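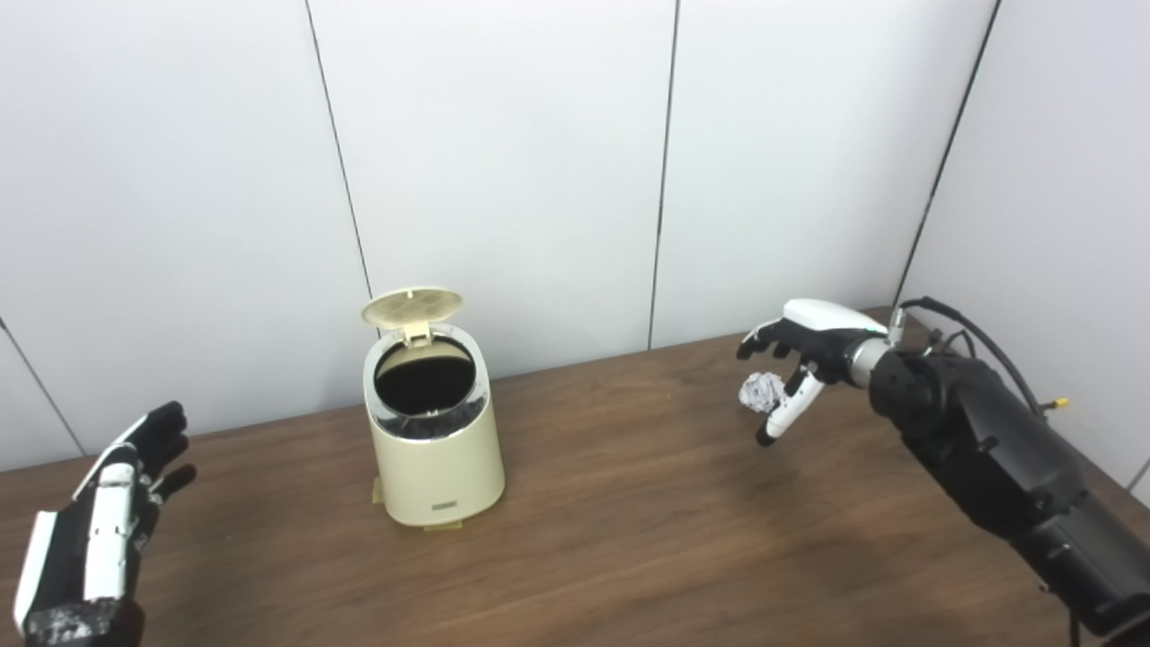 Muvlow is my folder of handwritten market price lists, typed up so you can search them. It started when my aunt in Ametepe handed me a stack of her old notebooks and told me to do something useful with them (I'd been complaining about the price of tomatoes). Plenty of first attempts at a column layout ended up as scrap. The layout I kept is below.

## What you get

- `prices.csv`: about 3,000 rows, one per item per market day
- `sellers.csv`: stall nicknames only, no real names
- `units.md`: my notes on what a "bowl" or a "rubber" meant at each stall

Please read `units.md` first! A bowl of gari at Jemham market is bigger than a bowl at Rastodel, and if you compare them straight you'll think Jemham is robbing everyone.

## How I typed it

I went notebook by notebook and kept her spellings in the `item_raw` column. The `item` column is my cleaned-up version, so "tomatos", "tomato" and "toms" all end up as `tomato`. Ama Tsikata checked 200 rows against the paper and found 11 mistakes, mostly my sevens and ones. Those are fixed, but I'd bet there are more like them in the rows she didn't get to.

Kwadwo Yakubu wrote the script that splits the dates. It doesn't like the August pages, where my aunt wrote only the day of the week, so those rows have `date_guess` set to `yes`.

## Things to watch for

- 4 pages have water stains, and I left the unreadable prices blank.
- Prices are what she wrote down, and sometimes that's the asking price before she bargained.
- Yam is sold by the tuber and she never wrote the size. Sorry, I can't fix that one.

## Using it

Do what you like with it, just keep the sellers' nicknames as nicknames. If you spot a wrong number, open an issue with the row ID and I'll dig out the notebook. I still have the onion pages to type.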